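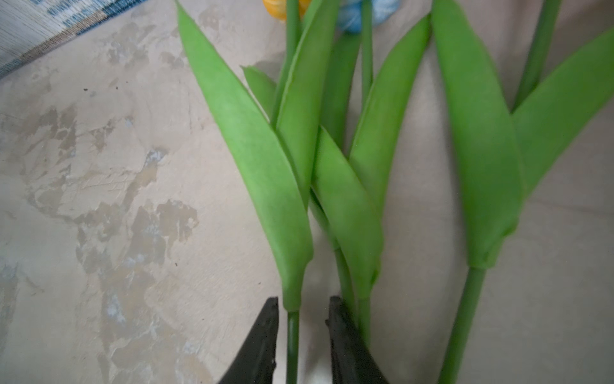 Ticket 2590: faux tulips lean, spin and won't stay where I put them
Product: Mimo stem bundle, green leaves
Status: open (reopened by customer)
October 27, 2019

First message

I bought the Mimo tulips in May for a hall table. The listing says "arranges itself in seconds." It does not. Every stem rolls around in the vase until the heads face the wall, and the whole bunch ends up flopped over one side. I have followed the card in the box. The card says "fluff and enjoy." I would like something a bit more useful than that.

Reply from support

Thanks for reaching out! Please try the following:
1. Bend each stem gently 2 inches from the bottom.
2. Warm the leaves with your hands and shape them outward.
3. Use a vase 8 to 10 inches tall.

Marking this as solved.

Customer reopened

Please don't mark it solved before I've read it. I tried all of it anyway.

Step 1: did nothing for the lean. The stem now has a kink in it and still turns. I'm not convinced anyone there has tried this with the flowers in hand.

Step 2: warming the leaves made no difference I could detect, and I held one for the length of a phone call. What did help a little was folding the lowest leaf tighter around the stem, right where it wraps. The stem looks thicker there and sits better against its neighbors. If that is what you meant by shaping, the instructions say the opposite.

Step 3: I doubt height is the trouble. My Clesby vase is inside your range and it's the worst of the lot. It has a wide mouth and slick sides, so there's nothing for a smooth stem to catch on.
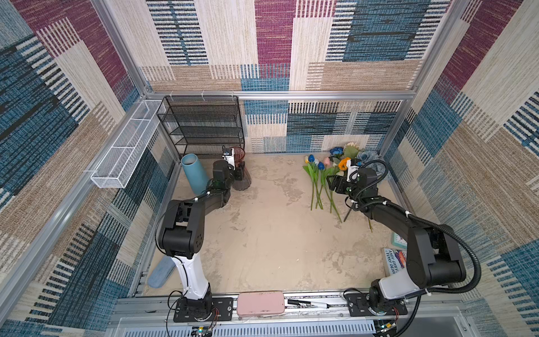
I'd look at the vase before blaming the flowers, and I say that as someone who was ready to blame the flowers. Your catalog page tells people any vase will do, and I don't buy it. A plain light blue cylinder like the one lying on its side near the wire shelves is the shape I would trust least, at least if the inside is as smooth as my Clesby. The ribbed brownish-pink glass one standing next to it might be a better bet if the ribs carry through to the inside, but I can't tell that from the outside and your page doesn't say.

Reply from support

Have you considered the Trodon flower gel? It holds stems in any position.

Customer

I have considered it. It costs more than the tulips did and it's permanent, so I would be gluing a cheap bunch into a vase I want to keep using. No thanks.

What I did last night: crumpled a strip of garden netting into the bottom of the Clesby, pushed the stems in one at a time, longest first, and tied the bunch loosely with string just under the lip. They stood up. One still turned to the wall. I'll believe it works when it has lasted a week with the front door banging.

Still waiting on an answer to two things:
- Can the stems be cut without the wire poking out?
- Is the Asadi bundle the same flower in a different bag? The leaves look identical to me.

Reply from support

We have passed your question to the product team.

Customer

Fine. Leave it open this time.

6 people have this problem
3 comments
Share

Related tickets
Leaves arrived flat, how to open them
Dust on velvety leaves, safe to rinse?
Clesby vase rocks on a level table
Trodon gel turned cloudy
Asadi bundle missing a stem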